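Home Projects Reports Partners Contact

Progress report to Traratach: two-arm floor tidying in lived-in rooms

Work since the last report went almost entirely into the collection stage. The plan called for 300 usable recordings of the floor cleanup task by the end of this period. We have 864 recordings in total, of which nearly 300 pass the checks agreed with Greralar. The shortfall is small, and the reason for the low pass rate is covered under Problems.

The task has not changed. Both arms work at floor level on small debris, with a wastebasket on the left side, and the operator is free to choose the order of actions. We kept the rooms as we found them, with cables and household items left on the floor, as set out in the proposal.
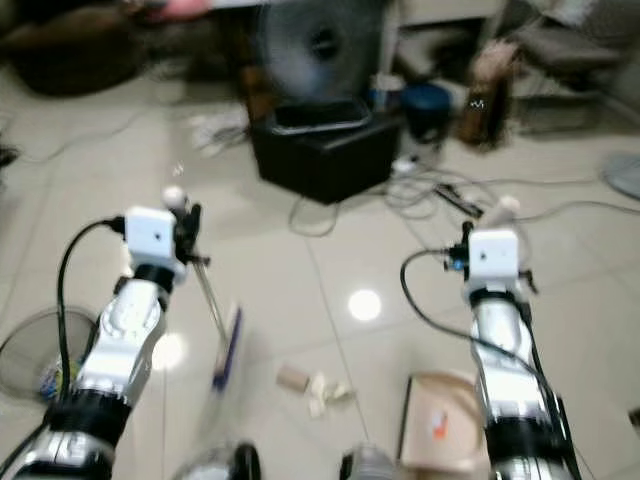
Training was run on 2 versions of the data. The first used every recording, including those that failed the checks. The second used only those that passed. On the Sombatkul test set the second version finished the task in 70 percent of trials. The first did clearly worse, mostly through hesitation: the arms would approach the debris, back off and approach again. We take this as support for filtering early, though the test set covers only one type of tiled floor and we would not claim more than that yet.

Problems

Motion blur in the head view is the main cause of rejected recordings. It gets worse when the operator turns to check the basket and then turns back quickly. We tried asking operators to move more slowly, which helped for a short time and then wore off. A shorter exposure setting is being tested now. Ceiling lights reflected in glossy tile are a second issue – the detector sometimes marks the bright spot as an object.

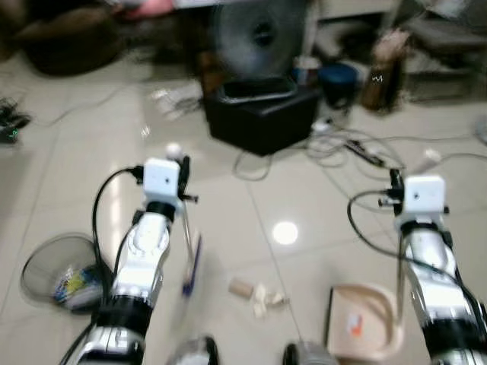
The reflection problem should be easier to fix. Rekidard has supplied a revised detector that compares the head view over several moments and drops anything that shifts with the viewpoint. It went in too late to be included in the results above. We will report on it separately in March.

Equipment and spending

No arm was out of service during the period. Spending is within the approved amount, with a small underspend on travel that we would like to move to operator hours.

Next period

Finish the remaining recordings, add a room with carpet, and repeat the comparison there. We also ask Traratach to confirm whether the raw, unfiltered recordings should be part of the final delivery – storage needs to be ordered before then.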